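GUEST ROOM AND SHARED ITEMS CHECK, WITH COMMENTS
Naltden House, upper floor
Sheet used: Grullmont short form, June issue
Checked by: Forough Sharifi
Read over by: Shirin Bakhtiari

Marks: P = pass, A = attention needed, F = fail, N = not looked at

General remark before the items. The short form asks for a tick and nothing else. I don't trust a tick on its own, having inherited two folders full of them, so there is a comment under anything I had a view on. Where I have written N it means N. I would prefer that no one changes those to P in the office.

PART A. GROOMING ITEMS

A1. Hairbrush, wooden paddle type. Rim sound, no splinters
Mark: P
Comment: The form says "run a cloth round the edge and see if it catches". I did, twice, and it didn't. I am not convinced a cloth would find anything a thumb wouldn't find first, but the cloth is what the form wants.

A2. Hairbrush. Pins all present, tips rounded, none broken short
Mark: A
Comment: Marked A for want of a better letter. The tips are the little ball sort and I found no sharp ones. My trouble is with the outside pins at the rounded end, which sit out sideways over the rim. The leaflet from Reuter, who supply the brushes, calls this "natural fanning". Perhaps it is. Perhaps the pad is giving up at the edge and someone has found a pleasant name for it. I'd like it looked at again next month by a different person who hasn't read my comment.
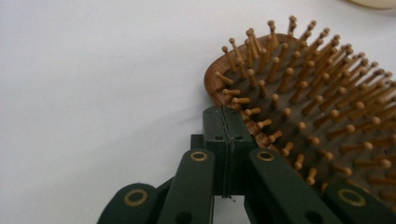
Item A2. Wooden pins at the rounded end of the head.

A3. Hairbrush. Pad seated, not lifting from the wood
Mark: P
Comment: Pressed with a fingertip in several places. It moves a little and comes back. How much movement is too much? The form doesn't say. The long form doesn't say either, I went and read it.

A4. Hairbrush. Clean, free of hair and fluff
Mark: P
Comment: Fine to the eye. The instruction is to "inspect under good light", and then there is a box for the type of light. I left the box empty.

A5. Hairbrush. Washed according to label
Mark: N
Comment: I can't tell from looking at a brush whether it has been washed according to a label, and the label wasn't with it. The last sheet has a P here. I would be curious to know how that was arrived at. If these are being put in a basin to soak I would want that stopped, as wood and a long soak don't get on, whatever the spray bottle promises.

A6. Hairbrush. Handle firm, no crack where it joins the head
Mark: P
Comment: Held by the handle and flexed gently. No creak. Anyone repeating this should hold the brush over a table. A wooden brush dropped on its pins is a good way to turn a P into an F.

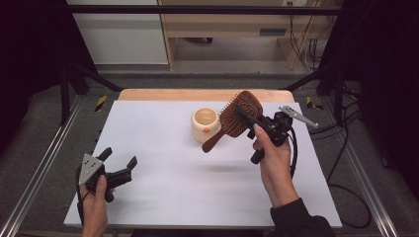

It should also be done with a bit of clear space. A brush waved about next to crockery will have something over sooner or later, and the form has no line for breakages during the check.

A7. Hairbrush. Stored pins up or hung, not in a closed bag
Mark: A
Comment: I'm told they hang. There was no hook in the place I was told to look. Either the hook has gone or the person telling me was thinking of last year.

PART B. CUPS

B1. Ceramic cup. Rim free of chips
Mark: P
Comment: The cream one. Finger round the rim, no chip.

B2. Ceramic cup. Inside free of fine cracks
Mark: P
Comment: The inside is a light tan, and I was asked by Shirin whether that was colour or tea. I say colour. I rubbed it with bicarbonate and the cloth came away clean. She remains doubtful, so I've noted that she remains doubtful.

B3. Ceramic cup. Decoration not flaking
Mark: P
Comment: The small orange decoration is on the outside and well attached. The form wants to know if decorations are "food safe". I don't know how I would establish that with a torch and a pencil.

B4. Ceramic cup. Stands level
Mark: P
Comment: No rock.

PART C. TABLE AND BOARD

C1. White board. Lies flat on the table, does not slide when pushed
Mark: P
Comment: Pushed from the near side with one hand. The form says "moderate force", which will mean one thing to me and another to somebody from Clullum who shifts furniture for a living.

C2. White board. Surface wiped, no sticky patches
Mark: P
Comment: Wiped by me. I have stopped marking surfaces as clean on the word of the person before.

C3. Table edge. No splinters on the pale wood
Mark: P
Comment: Checked by hand on all sides. Slight roughness at one corner, not enough for an A. If it snags a sleeve I will take that back.

PART D. FLOOR

D1. Carpet flat, no lifted edges on the walking route
Mark: P
Comment: Grey carpet, lying flat where I walked. I walked the route the form gives, which goes once round the table. People don't walk once round a table, they go straight from the door.

D2. Cables off the walking route
Mark: A
Comment: There is cable coiled on the carpet to the right of the table. It needs to go closer to the wall or be tied. "Everyone knows it's there" has been offered to me as a control measure and I have declined it.

D3. Striped corner markers in place
Mark: P
Comment: Black and yellow, on the floor near the far corners. They mark the corners well enough for anyone looking down. I have my doubts about how many people look down.

ACTIONS
A2: second look at the outside pins, different checker
A5: find the label
A7: find the hook, or buy one
D2: tie or move the cable

Second reader's note (S.B.): Agree with D2 and A7. On A2 I think Forough is being hard on the brush, mine at home has looked like that for years and still does the job. On B2 I still say tea.

Reply (F.S.): A brush lasting for years at home tells us about one brush at home. Mark stays at A. The bicarbonate is in the cupboard if anyone wants to try the cup for themselves.

Copy to the Naltden folder. Please don't staple through the comments.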